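Venance extends warranty cover on cables and surge protection products

August 25, 2022

Venance has announced changes to the warranty terms that apply to its power boards, surge protectors and audiovisual cables. The new terms take effect in September and will cover products bought through the company's own stores, its website and its authorised resellers.

Under the revised terms, surge protectors in the Hukutlow range will carry a warranty of 5 years from the date of purchase. Speaker cable, network leads and antenna cable sold under the Fondum label will be covered for the same period. Products bought before the change will keep the terms printed on their original packaging.

The company said the decision followed a review of 2,510 warranty claims lodged by household and business customers. The review found that many claims had been delayed while customers searched for paper receipts. An electronic receipt, a bank statement or an order confirmation will now be accepted as proof of purchase.

"Customers should be able to make a claim without having kept the box," said Clem Goodwin, Venance's manager of customer service. "We have shortened the form and removed several questions that had no bearing on the result."

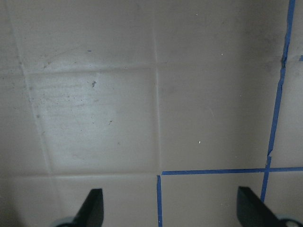 What is covered

The warranty applies to faults in materials and workmanship under normal household or office use. It covers connectors that separate from the cable, switches that fail and indicator lights that stop working. Damage caused by incorrect installation, exposure to weather or unauthorised repair is excluded, as is ordinary wear to the colour or finish of the outer casing.

Equipment connected to a Hukutlow surge protector at the time of an electrical surge will be covered separately, to a limit of $1,000 per claim. A lower limit of $500 applies to the two-outlet travel model. Claims for connected equipment must be supported by a written report from a licensed electrician or a qualified repairer.

How claims will be handled

Claims may be lodged online or at the service counter of any Venance store. Mavromatis, which already manages returns for the company, will assess the goods and advise customers of the outcome in writing. Where a product is no longer made, a replacement of equal or greater value will be offered. Customers who prefer a refund may ask for one when they lodge the claim.

Resellers will receive updated counter cards and a copy of the full terms before the changes begin. Stock carrying the earlier packaging may still be sold, and the new warranty will apply to it if the purchase is made on or after the starting date.

The warranty is provided in addition to any rights customers hold under consumer law.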